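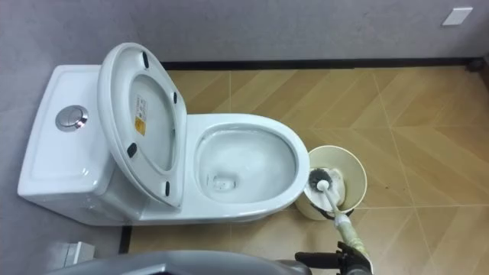

3.2 Household water use in Ternudham

Metered consumption was recorded for 1575 households over 18 months, using readings supplied at the district boundary and checked against individual meters where these had been fitted. Oprea and Vlad treated the household as the unit of analysis, and the same practice is followed in this section. Homes left vacant for more than two billing periods were removed before any averages were taken.

Demand was lowest in February and rose steadily until early summer. The increase was uneven across the district. Streets served by the older Naylor main showed a smaller seasonal change than those connected later, a difference that remained after household size had been allowed for. Night flow, measured between 2 and 3 in the morning, accounted for a larger share of the total on the older streets, and leakage on the supply side is the most likely cause.
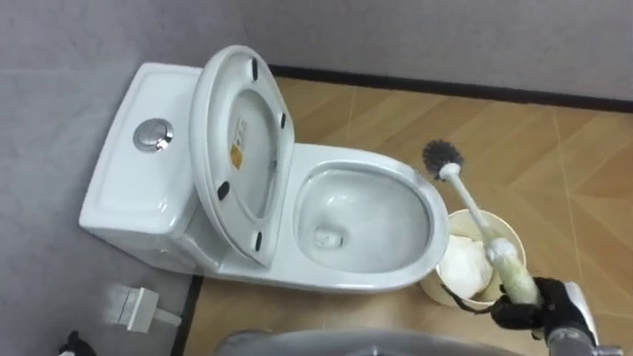
Figure 3. Indoor use was estimated by subtracting garden and night flow from the metered total. The remaining volume was divided among washing, cooking and toilet flushing on the basis of diaries kept by a smaller group of households. Flushing is the most difficult of these to estimate from diaries alone. A dual-flush button of the kind set into the top of the tank in Figure 3 offers a choice of volumes, and few diaries stated which had been used – a single average volume was therefore applied to all such fittings.

The estimates for washing are more secure. Jitaru reported similar values for Rirus, where the housing stock is of comparable age, although her diaries covered a shorter period and did not include shared laundries.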